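Call for participants: a small furnished room for one month in November

Zamosen is looking for people who want to try living in a small room with very simple furniture and to write down how it goes. We are a little group of designers and we make plans for student housing. The study is called Stutent and we need 20 participants. My name is Rekha Raju and I am responsible for the rooms.

What we offer

Each participant gets a single room in the Nam building for the whole month. You do not pay rent. There is a deposit of 200 dollars, which we return when you give back the key and the notebook. The rooms have dark brown floors and white walls. The furniture is a bed, a closet, a white table and a fridge. Bedding is not included, so please bring your own.

The tables come from our earlier study and they have been used a lot. There are gray smudges on the tops.
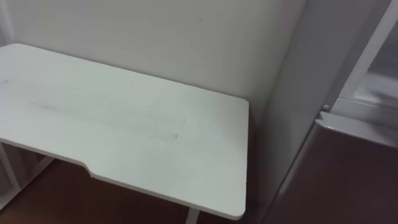
If you are a person who needs everything to be new, this study will maybe not make you happy. We ask you to use the table as you would at home, for eating, for studying, for putting down your bag. You may clean it with any normal cleaner, but please do not paint it or put a cover on it during the month.

What you will do

Every evening you fill in one page in the notebook. The questions are short: where did you eat, where did you work, what was in the way, what did you move. You can move the table to another wall if you like it better there. The fridge must stay near its socket. Please make a small drawing each time you change the room, it does not need to be beautiful.

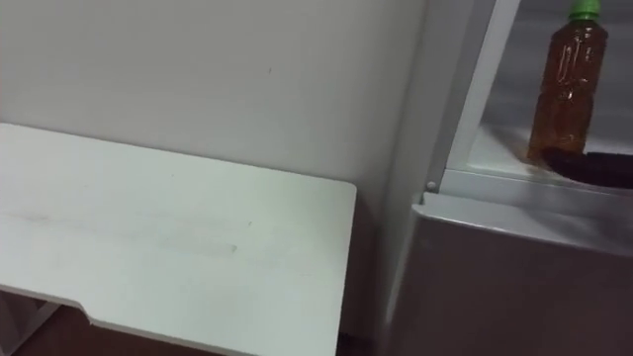 One time in the month, Cecilia Frimpong will visit you for a talk of one hour. She will agree the time with you before, usually after 6 p.m. She will not open your closet or your bags.

We are also interested in food. Many people in the last study told us that they bought too much in the first days and then threw it away. Because of this we ask you to keep your grocery receipts and put them in the envelope at the back of the notebook. You get 100 dollars for groceries at the start and you can spend it in any store.
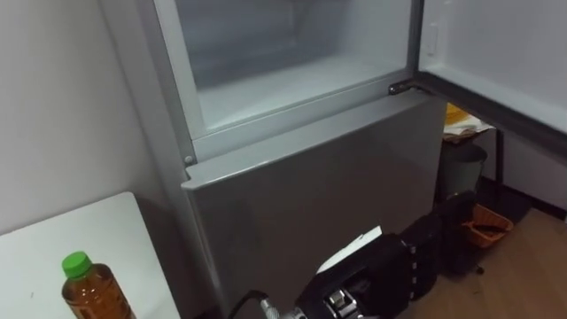 Cooking is possible in the shared kitchen on the same floor. Pots and plates are there, sharp knives you should bring yourself.

Who can apply

You are 18 or older and you can stay in the room for the full month. You can write simple English. Students and working people are both welcome. Pets are unfortunately not possible.

How to apply

Write a short letter, half a page is enough, and tell us how you live now and why you want to take part. Bring it or send it to Zamosen, Stalto House, room 312. Please write "Stutent" on the envelope and include a phone number where we can reach you in the daytime. Couples should send two letters, and each person will get an own room.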